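In defence of the separate taps

I've been told, more than once and by people I otherwise like, that I ought to get a mixer tap with one lever. You nudge it up, you nudge it left, the water arrives at the right heat and everyone's happy. Well, I've lived with one. We rented a flat in Grelthorpe for 3 years and I never once got that lever to stop where I wanted it. A hair to the left and I was scalded, a hair to the right and I might as well have been washing my face in the sea.

So when we moved to Carkness I asked for two handles. One hot, one cold, you turn them, off you go!
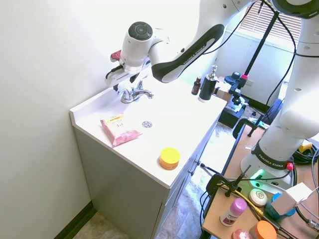
Chrome, two handles and one spout.

The chap at the showroom (Haoran Tian, very patient, I took up most of his morning) tried to steer me towards something with a sensor. It cost up to 500 pounds once you'd added the fitting, and it needed a battery. A battery, in a tap! I asked him what happens when it goes flat and he said I'd get a warning light. I don't want a warning light from my tap. I want water.

My sister thinks I'm just getting old, and maybe I am, but I don't believe it's only that. My gran's bathroom taps were fitted when she married and they were still going when she was past 70. Every few years somebody put a new washer in, which cost pennies and took as long as a cup of tea takes to cool. Try that with a sealed cartridge from a firm that stopped making it last June.

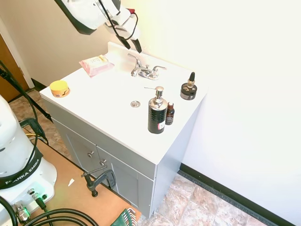
And it's creeping in everywhere, this business of swapping two plain things for one clever thing. My oven has a single dial that does the clock, the timer and the heat – I've roasted a chicken by the wrong one. The car's heater lives inside a screen now. I miss knobs, I really do, I miss putting my hand out in the dark and knowing what I'd got hold of.

I'll grant you the single lever is handy if your hands are full or your wrists are bad, and I wouldn't take it off anyone who likes theirs. Just leave a few of the old sort in the catalogue, please.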